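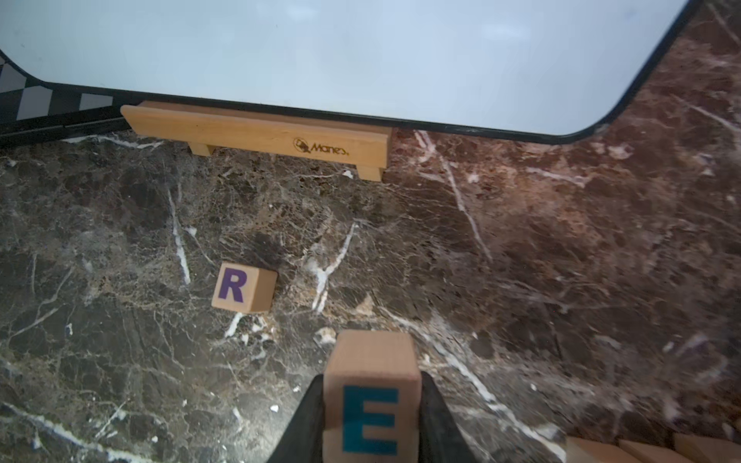
Progress report, home learning kits, second half of grant. March 2024

Kits are going out and mostly coming back in one piece. We have lent 413 so far against the 601 promised by August, so behind, but less behind than at the last report. The core of the kit hasn't changed: a small whiteboard on a wood stand, wooden letter blocks, and the card folder. Letters stay one per block, capitals, colored, like the purple R, because the lowercase set confused the four year olds and we pulled it. The stand with the ledge was the right call. Board sits on any hard surface a family has, counter, coffee table, whatever, and both hands are free for the blocks. The old boards had to be held or propped on a cereal box.

Where the kits are now

Narkarthorpe library has the biggest share and a waiting list. Kandberg started late (the storage closet there wasn't ready until after the holidays) and has caught up faster than we thought. The Phillips Street center is slow. Parents pick up the kit, keep it well past the three weeks, and we don't like to chase them since the kit is being used. We will probably just make the loan six weeks everywhere. Need your OK for that as the agreement says three.

What families tell us

Short calls with 15 families in the last round, notes in the shared folder. Main points, not tidied up:

Blocks get used every day, board gets used for drawing. Fine by us.
Most common game is still the first one on the card: grown-up stands a block next to the board, child says the letter, then copies it on the board. Nobody reads the card past game four.
Several asked for more vowels. One set doesn't go far once a child wants to write a name with two As in it.
Two families said the blocks slide and make a racket on stone or tile. We tried a felt mat, it helped with the noise, kids wrote on the mat. Still thinking.
Grandparents want bigger print on the cards. Agreed, will do at next printing.
A few kids stack the blocks and that's all they do with them. Also fine.

Losses and repairs

Letters go missing, same as last time. E and S the worst. We bought spares in one bulk order, 1220 blocks, which sounds like a lot but includes the extra vowels above. Boards hold up well. Frames OK. Some of the writing surfaces are ghosting where the wrong marker was used, so there is now a sticker on the inside lid saying dry erase only, in three languages. Stands: a handful came back with the front lip split, all glued and back out. Markers dry up, we now treat them as throwaways and budget that way.

Check-in takes longer than planned. Every block gets wiped and checked off against the alphabet sheet and it's dull work. We are trying out the Clusik checkout sheet, which at least puts the missing letters on the family's next pickup slip so they can look under the couch before we replace anything. Seems to work at Narkarthorpe. Not started at Kandberg yet.

Money

Under on printing, over on blocks and shipping. Overall close to plan. Would like to move what's left in the printing line over to replacement parts, form is attached to the same email as this. The larger-print cards are already costed so moving it dosen't hurt them.

Not done

Teacher evening at Phillips, postponed, no new date yet.
The video of the first four games. Script exists, filming doesn't.
Number blocks. Left out on purpose until letters are running smoothly, see last report.
Spanish card set is translated but only half proofread.

Next

Finish check-in of the winter loans. Reprint cards. Pack the next batch of kits with the double vowels and see if the calls about missing As stop. Get the Kandberg desk onto the checkout sheet befor the summer rush. Six-week loans as soon as you say yes, and please also confirm the parts transfer, the supplier is holding the price on stands only until the end of the quarter.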